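Nisgate Children's Reading Room: where we are with the picture book shelves
Report to the Khokhar Fund, prepared by Anum Durrani

When I last wrote, the new shelves had just gone up and I was fretting over how to fill them, so it's a real pleasure to tell you that most of the board books now have a proper place.

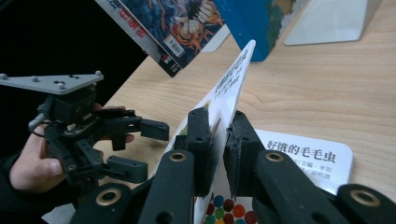
The youngest readers' section has been the slowest part, and also the part I've enjoyed most. Board books are thick and stubborn little things, and a good many of ours are in Chinese, so each one has to be looked over, matched to its card and set on the right shelf — and of course one stops to look at the pictures. I'm afraid I did a lot of that.

Your grant has paid for 847 books in all, 40 of them replacements for titles that had been chewed or taped past saving. We ordered through Zirnard, who were patient with me over a mix-up in September when 13 of the Chinese titles came in the wrong edition. Those went back and the right ones have arrived.

We decided to keep the board books upright with their spines out, on the three lowest shelves, where a toddler can reach them. I had wanted baskets at first, but the books at the bottom of a basket never seem to get read, and the parents I asked on Saturday morning agreed with me.

Still to do: the bilingual labels for the shelf ends, a second low table, and the last of the catalog entries. The labels are with the printer now. The table will come out of what's left in the furniture line, so I'm not asking for anything more — only for a little patience while I finish the typing.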